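Week 4 handout: kidney disease in older cats
Notes for Nabila Kamel's small animal nursing group

Welcome back! Last week's case write-ups were a joy to read (yes, even the long ones), so let's dive straight in with urine.

A cat with early kidney trouble often looks perfectly well, and I love this topic for exactly that reason – you get to be a detective! Start with the drinking history. Ask how often the bowl gets filled and whether the litter clumps have grown.
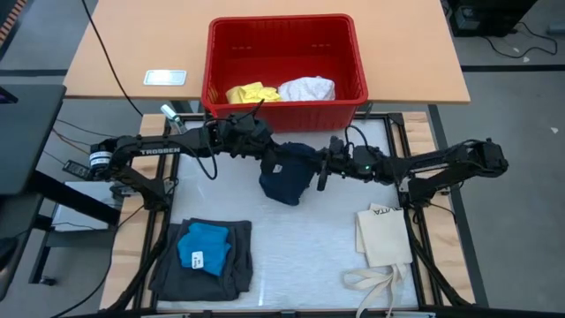
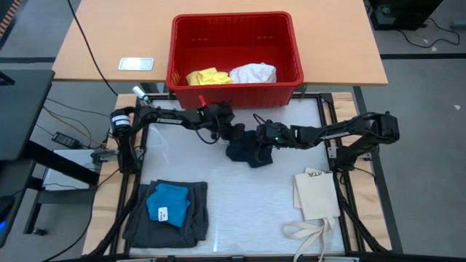
Next comes weight. Our practice cat, Yook, went from 4.2 kg to 3.8 kg over one winter, and we only spotted it by plotting every visit on a chart. Please plot yours!

Before the practical:

- read chapter 6, up to blood pressure cuffs
- practice reading the refractometer scale
- work out daily water intake for Yook at 47 ml per kg

Bring your answers at 2 p.m. and we'll go through them together.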